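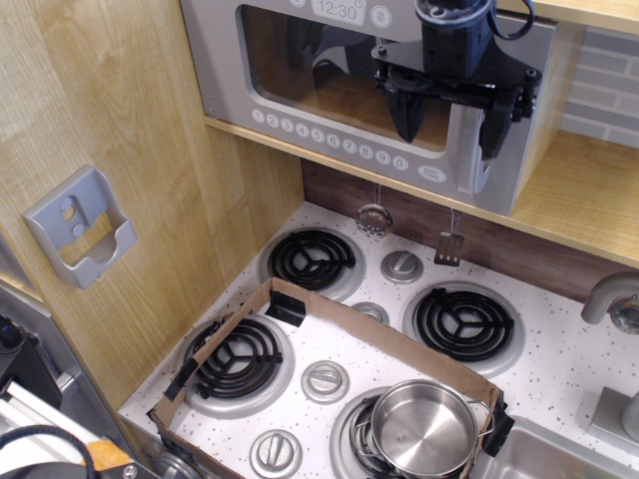 Mitsuko Hoshino asked at our review whether the arm had stopped because it detected a problem or because the program simply ran out of steps. It was the second one, and most of this report comes from that question.

Our project at Brorkton was a pick and place task on a play kitchen. The arm had to reach into a cardboard tray on the stovetop, take hold of the pot and lift it clear of the tray wall. We ran 334 attempts in April. The fault showed up late in the set, when the gripper began to close before the arm had reached its grasp height. The controller still logged each of those attempts as complete.

We first blamed the gripper and spent two evenings on it. The fingers opened and closed normally when we drove them by hand. The log told us more - the close command was being sent on a timer of 800 ms, with no check on position. When we lowered the arm speed for safety, we did not change the timer. 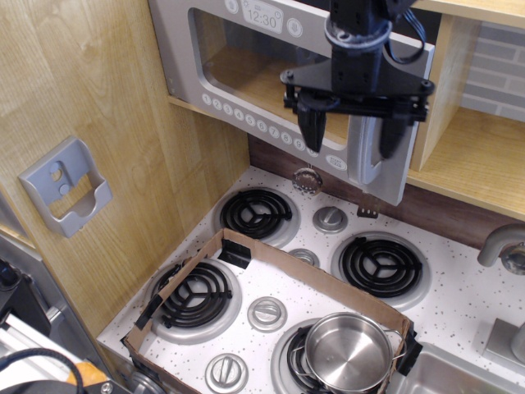 3.2 Cause and Correction

The timer was raised to 1,000 ms as a stopgap. This helped on short moves but the long ones still failed, so we took it out. The gripper now waits until the arm reports that it is within 2 mm of the target height. If that report does not come, the arm holds still and the run is logged as a fault.

We also found that the stop button paused the arm but left the gripper powered. A person reaching in to move the pot could have had a finger pinched. No one was hurt. The button now cuts both, and we test it before the first run of each session.

The long moves have not been repeated at full speed.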